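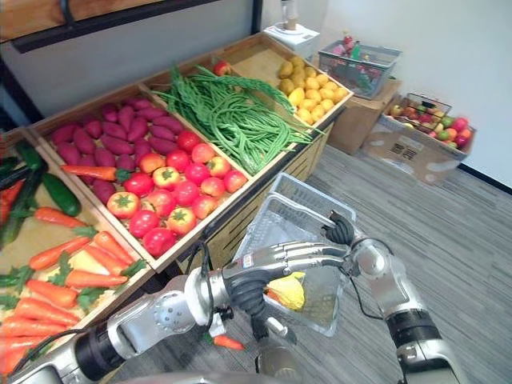

Can a shared workshop build a two-armed robot that shops for vegetables? Most of one, yes, if the members are patient with wiring and don't mind sorting pretend produce at ten at night.

FLUSTOV WORKSHOP SHOWS TWO-ARM GROCERY BUILD, OPENS BENCH NIGHTS IN OCTOBER

For immediate release

Flustov, the shared workshop on the Nakpan canal side, is going public with its grocery build. Two silver arms, one multi-fingered hand with black finger segments, a plastic shopping basket, and a wooden produce display in four sections. Project name: Julta. Built by members, evenings mostly, out of dues and one parts grant from Flornetti, the hardware supply shop down the street.

The task is simple to say. One arm holds the basket by its handle area. The other picks from the display and brings the item over the rim. Then lets go. Then again. Anyone who has carried a basket in a store does this without thinking, and that's what made it a good project for a shop where half the members come from woodwork and had never touched a motor driver.

The display came first. Open wooden compartments, thin light-colored dividers, low front rims so a hand can come in from above or from the side. Stocked with artificial carrots, sweet potatoes, tomatoes, green beans, lemons, potatoes. Strays are left where they are – a couple of cucumbers in with the carrots, an apple tucked in behind the beans. Real shelves look like that by noon, and the build has to cope with it.

Green beans are the hard one. Long, thin, looped over each other. Close the fingers on one pod and four others want to come along. The current routine goes in shallow, lifts slowly, gives the wrist a short shake. Members are still arguing about the shake. Tomatoes go better than anybody expected. Carrots are in between, the leafy tops catch.

The basket grip took 21 redesigns of the finger routine before the members stopped changing it. Early versions held too tight and the basket tipped toward the display every time something landed in it. The version running now keeps the fingers curled around the handle area and lets the wrist give a little. Cable routing is still a work in progess. The wrist cable needs slack to turn and it's always either too much or not enough.

Build log so far:

Sessions on the floor: 120
Logged picks in the current round: 277
Artificial items replaced after being squashed: 10

The log is on paper, in a binder by the door, and visitors are welcome to read it. It includes the bad nights. Two whole pages are only about carpet – the arms were set up on a hard floor at first and the move to carpet tile meant every height had to be measured again.

"We wanted something people could walk up to and get right away," the Julta build group said in a joint statement. "Everybody knows what a basket is for. You watch it go for a sweet potato and you have an opinion about how it should of done it. That's how we got half our new members."

What's next: a softer fingertip cover, a proper way to switch which arm carries the basket, and a routine for things that fall on the floor, which for now are picked up by whoever is standing nearest. Spare stock is kept in boxes along the wall, and a restock takes a few minutes between runs. The group would also like a second display with angled shelves. Wood is in hand, time isn't.

Bench nights start in October, doors at 6 p.m., runs from 6:30 until people get tired. Free to watch. Members can book a slot to work on the arms; non-members can sit in on wiring, woodwork and the picking routines, and are asked to keep behind the tape while the arms are powered. Kids fine with an adult. Bring closed shoes.

Plans for the produce display, including the cut list and divider spacing, will be handed out at the first bench night on paper and can be copied freely. The finger routines will follow once teh comments have been cleaned up.

Flustov also has open shelf space for two more member projects this winter. Ask at the front desk.

About Flustov
Flustov is a member-run shared workshop with wood, metal and electronics benches. Dues are monthly. Tool training is included.

Press visits: evenings, by arrangement with the front desk. Please say ahead of time if you plan to film, the lights over the display can be turned up.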